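Slippers, part two: the grasp planner stops arguing with itself

Most of February went into one job in our test space: get the robot to handle slippers on a low shoe rack without a person setting the grasp by hand. Last time I wrote about calibration. This post is about the planner, and mostly about one bug. 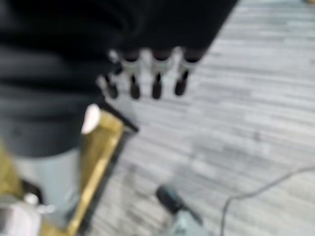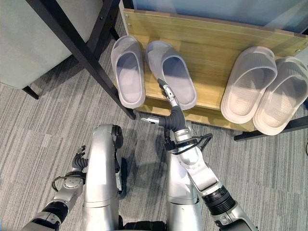
Wrist camera first, then the head camera with the rack and both pairs of slippers.

We run two views through the same pipeline. The head camera finds the rack and the slippers and gives the planner a rough pose for each one. The wrist camera is meant to correct that pose on the way in. Our tracker is called Saha and the motion planner is Brimar. They talk through a small message layer named Zundside, which I wrote in a hurry last year and have been sorry about since.

The bug looked like this. The hand would move toward a slipper, slow down, back up a little, and go in again from a slightly different angle. Sometimes it did that four times. It never hit anything, but a simple reach took far too long, and the log was full of replans.

I first blamed the planner. I raised the cost for changing the approach direction, and that made the arm stubborn without making it right. Then I blamed the slippers. Two slippers of one color lying close together are hard to separate, and the cream pair overlaps, so the mask often came back as one wide shape. That was a real problem and I fixed it by fitting a sole outline to the mask instead of taking its center. The replans kept coming.

Sota Aoki found the cause by plotting the pose updates against arm speed. When the arm moved fast, the wrist image was smeared and the tracker still returned a pose with high confidence. The planner believed it, turned the hand, slowed down, got a sharp image, and found out that the first pose had been fine. Then it sped up and the whole thing started over.

In one set of runs we logged 1,657 pose updates from the wrist. I went through the ones that triggered a replan, and nearly all of them came from blurred images.

The fix has 2 parts:

Every wrist image gets a sharpness score, and if it falls under the limit the update is dropped before it reaches Zundside.

When updates are dropped, Brimar keeps the last good pose for up to 400 ms. After that it slows the arm until a usable image comes in.

The second part matters more than I expected. With only the first part in place, the planner treated silence as a lost target and stopped dead, with the fingers still well short of the slipper.

I also added a replay tool, Amosow, that shows both camera streams next to the planner state on one timeline. It should have existed a year ago. You can scrub to a replan and see which pose caused it, which saves a lot of reading through text logs. It's slow to load long runs and the zoom is broken on my laptop.

Still open: the sharpness limit is a fixed number. The streaky carpet has a lot of texture and scores high when the camera is still, while a plain slipper filling the view scores low even when it's in focus. For now I compute the score only inside the predicted slipper outline and use a lower limit there. I'd like to take the expected blur from the joint speeds instead, but the timestamps from the wrist camera drift against the arm controller, and I have to fix that first.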